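From: Darcy Friesen
To: kamata-collect list
Subject: Re: [kamata-collect] Cable task, what counts as a good example?
Date: April 10, 2022

Rhonda Bélanger wrote:

> Hi all,
> I went through the last batch from Flesulby before it went into the
> Pamier training set. There are 1,132 episodes and most of them are
> usable, but I have two problems. First, a lot of the operators stop
> recording the moment the plug is in, so the model never sees the
> gripper let go and back away. Second, the cable starts in nearly the
> same position every time. I'm worried we'll get something that works
> on one bench and nowhere else.
> Also, do we keep the episodes where the operator misses and has
> another go? The written instructions say to throw them out. I don't
> think we should.
> Rhonda

Hi Rhonda,

Thanks for going through them. I'll take these in order.

On the early stops, you're right, and that's my fault. The Flesulby sheet says "end when connected". I've changed it to say that the operator opens the fingers, moves the arm clear of the rack and holds still for a moment, and only then ends the episode. For the ones already in the batch, I'd keep them but label them as having no release. Whoever trains on them can decide whether to use the last part.

On the starting position, we've been doing it differently at Lakley and I'd suggest both sites switch over. After every 15 episodes the operator changes the setup. That can be moving the rack on the table, turning it a little, putting the loose end of the cable somewhere else, or going to a different port. It slows things down. A new operator here loses maybe a quarter of the day's total to it. I still think it's worth it, as the earlier model did fine until someone bumped the table and then it went for empty air.

Please don't let people tidy the cable before each start. I caught myself doing it. If it's lying in an awkward loop, leave it in an awkward loop.

On misses, I agree with you and would keep them, with limits. If the operator misses, backs off and gets it on a later try, that's a good example of recovering and I want it. If they let go of the cable, or the arm pushes on the switch hard enough to shift it, mark it as failed and start over. Don't delete the failed ones. There's a separate folder for them and I'd like it to have more in it than it does now.

Operators should also stay out of the rack while recording. We had 5 episodes last week with a hand coming in to steady the cable, and those do have to go.

One more thing on labels. Flesulby has been writing "server" for everything in the rack. Could we use "switch" when the target is a port on the switch and "server" when it's a connector on the server? The text goes in with the episode, so the mix-up will be learned along with everything else.

I can redo the Lakley labels myself. Could somebody at Flesulby take theirs? We have four operators trained here now and can lend one for a few days if that helps.

The next model won't be trained until September, so there's time to fix the old batch properly.

Darcy

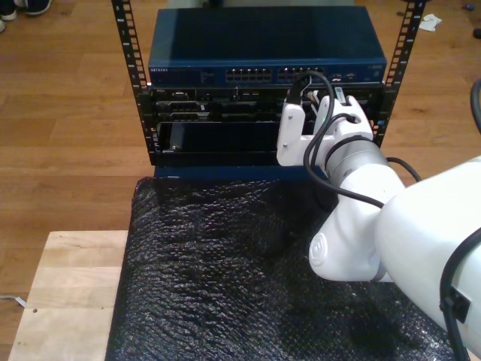 Lakley bench, cable task: switch at the top of the rack, server below it.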